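Olstead Community Choir
Minutes of the summer general meeting, 1st August
Held in the rehearsal room, Nellow Hall

1. Opening and last minutes

The meeting opened a little after seven, with a very good turnout for the middle of summer. The minutes of the spring meeting were accepted with one fix: the piece that closed the May concert was the Honkanen setting of the evening hymn and should have been written down that way. Apologies to the altos, who spotted it at once.

2. The spring concert

Everyone agreed this was the best one yet! We sold 492 tickets over the two nights, and the second night had people standing along the back wall. The balance after hall rental, printing and the piano tuner is $1,101, all of it going toward the September visit. Several people said how much they liked having the lights low for the Honkanen piece, and we will do that again. The programs were printed too small to read in that light, so next time we go up a size.

The encore ran long on the first night. It was felt that this was fine.

3. Concert clothes

All black has had a good run, and there was real excitement about trying some color. The suggestions were dark green, a deep red and bright yellow. Yellow got the loudest cheer, mostly from the sopranos, and the basses came around after some talk about how it would look against the brick at the back of the stage. Long sleeves were preferred for September evenings. 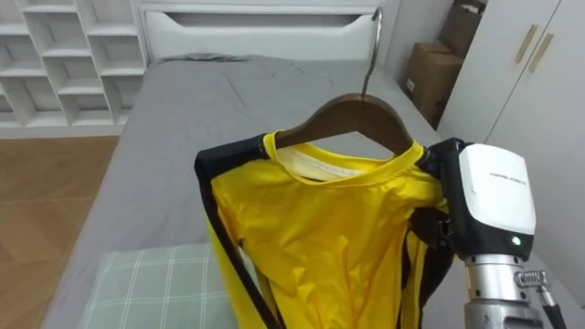
Bright yellow, long sleeves, on a wooden hanger.

Agreed: yellow tops with black pants or skirts. Members may wear something they already own as long as it is plain, and nobody should feel they have to buy new. Bring what you have to the next rehearsal so we can see the shades together on the risers. Scarves were left for another night.

4. The Urari singers

Now the big one. The Urari choir has written to say yes, they are coming in September, and they are bringing up to 60 people including their drummers. This is wonderful news and there was clapping. They will stay three nights and sing with us on the last one.

The shared half of the program was talked through at length. Urari have offered to teach us two of their boat songs, both in four parts with a call at the top of each verse. Recordings will go out by email this week, along with the words written out by sound. The second one is fast, so please start on it early. In return we will teach them the Honkanen piece, which they asked for by name.

5. Host homes

Most of the visitors will stay with members and their neighbors. Offers so far are very generous, and we still need more on the east side of Olstead, close to the bus. Hosts are asked for a bed, breakfast and a ride to the hall in the morning. Lunch and supper will be at Nellow Hall each day. The sign-up sheet is by the coat rack and should be filled in with any pets, stairs and allergies to feathers.
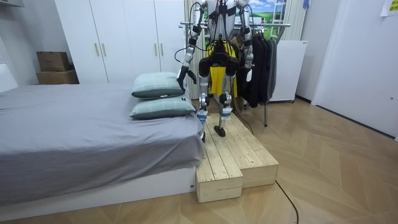 One of the tenors asked whether hosts could be matched by voice part, so that people could run through the boat songs together at the breakfast table. Everybody loved this, and the matching will be done that way as far as the sheet allows. The same tenor wondered if the drummers might be better off in homes without close neighbors. Also agreed, with some laughter.

6. Rehearsals

We go back to weekly rehearsals right away instead of waiting for the fall. Sectionals for the first half hour, then all together. The piano at Nellow Hall sticks on the low F again and the hall has been told.

7. Other business

— The music library needs a sort. Please return any copies of the spring folder, even the ones with coffee on them.
— The supper potluck list for the Urari visit starts next rehearsal. We are already rich in desserts and would like soups.
— A request for a Saturday-style workshop on sight reading was held over to the next meeting.

The meeting closed with a first try at the opening call of the slower boat song, sung by ear. Next meeting in September, after the visit, same room.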